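Soltik: Collecting Pick-Up Examples in Simulation
Project report, Abdelghani Zerouali

3. How the examples were gathered

The plan called for 2000 recorded attempts. We ended up with 3559, and I am less impressed by that number than I was in May. Every attempt was run in the Tirner simulator, in a kitchen room with a table, one arm mounted on it and a handful of colored sticks and blocks to pick up. An operator steered the arm, and each run was saved with a label: good, bad or unclear.
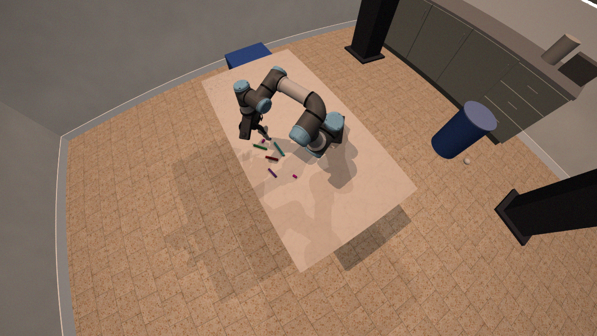
Nina objected at the first review that a large pile of runs from a single room teaches the system the room, and she asked what we would do about it.

My answer then was to shuffle the pieces and move the viewpoint. I now think that was weak. Position varied a lot, but the floor, the walls and the table stayed put, and the learner had every chance to lean on them.

The labels worry me more. I went back through the "good" runs and found 284 where the piece was pushed along the tabletop before it was gripped - is that a good example? Arkside's guidelines, which we followed, do not say. We kept them in, and I would not do so again.

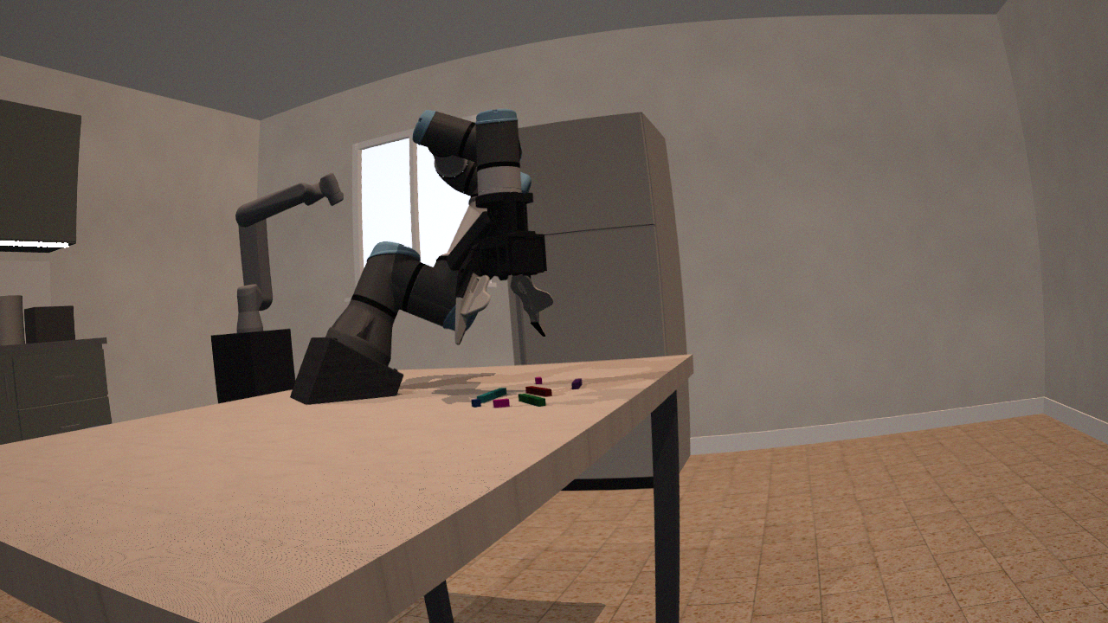 Figure 2. Gripper open above the colored blocks, no piece held.

3.1 What was left out

Runs shorter than 11 seconds were dropped automatically. Some of those were probably just quick, clean grasps. I did not have time to check, so the success rate in section 4 should be read with that in mind.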